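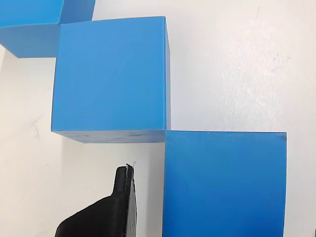 How do you keep printed blocks from looking different from one batch to the next? Use one spool for the whole set, print them all in the same orientation, and don't change the layer height halfway through.

I learned the last part the slow way. The blocks are for a stacking set I'm making for my niece, and I started them in August with half a spool of blue left over from a shelf bracket job. When that ran out I opened a second spool, same brand, same name on the label, and the color was close but a little grayer. On a shelf you would never see it. Put two blocks side by side on a white table and you see it right away. I moved the odd ones to the garage, where they hold up a paint tray.

So I started over with a new 500 gram spool of Granano blue and wrote the lot number inside the lid of the box. The lot number is 1166, if anyone is trying to match mine.

Blue on a white surface is good for checking faces. I look at each block from the front first, then tip it and look at the lower edge, where the small marks tend to be. Fine layer lines across a face don't bother me. They catch a fingernail slightly and that helps when you stack. What I do take off is any ridge along the bottom, because a block with a ridge rocks, and the one you put on top of it rocks more.

My steps for cleaning one up:

Let it cool on the plate. Run a deburring tool along the bottom edges, one light pass each. Rub the bottom on 153 grit – sorry, 150 grit, 153 is the shelf number at Hadeck where I buy it – taped flat to a piece of glass. Wipe with a damp cloth. Leave the other faces alone. Sanding a blue face turns it chalky and you can't get the color back without a coat of something.

Britta Steinbach asked in the comments last time if I round the corners. I put a 2 mm radius on the vertical edges of the first version and didn't like it. The blocks looked like soap. The set I'm on now has plain corners with the sharpness knocked off by hand.

For storage I bought a lidded tray from Carrasco. The blocks go in flat, one layer, with a dish towel over them. I had them in a cloth bag before and they came out with scuffs.

Next is yellow, same size, same settings. I have the spool already but I want to finish all the blue ones first.

Filed under: Printing, Toys, Small Projects

3 min read

This site uses cookies to remember your preferences. Accept | Manage settings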